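Rules for Robots That Share a Room with People
Lividgate Science Pages for Young Readers

A robot arm can lift, turn and carry things. It does not know when it is about to hurt someone. For this reason, people write safety rules before the arm is switched on. A set of written rules that many workplaces agree to follow is called a standard.

Rule 1. Keep a clear distance.
At the Prarnel workshop, visitors stay 70 inches from the arm while it is running. The distance is measured from the farthest point the arm can reach, with its fingers stretched out.

Rule 2. Start with light objects.
A new task is tested with things that are light and do not shatter. An empty plastic bottle is a good choice. Glass comes later, if it is needed at all. 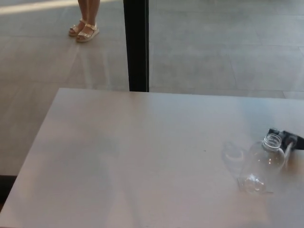 Rule 3. Limit the speed and the squeeze.
The part of a robot that holds things is called a gripper. Its fingers can press hard enough to pinch skin. At Prarnel, the arm runs at 20 percent of its top speed during a new task. The squeeze is set low and raised in small steps.

Rule 4. Know where the stop button is.
An emergency stop is a large button that halts the arm. Anyone may press it. The button is tested every Tuesday before work begins.

Rule 5. Write it down.
Each test gets a line in the logbook: the object, the speed, and anything that went wrong. The Prarnel logbook holds 1246 lines. A task must be repeated up to 3000 times before the rules for it are changed.

Words to know
Standard: a set of agreed rules.
Gripper: the part of a robot that holds objects.
Emergency stop: a button that halts a machine.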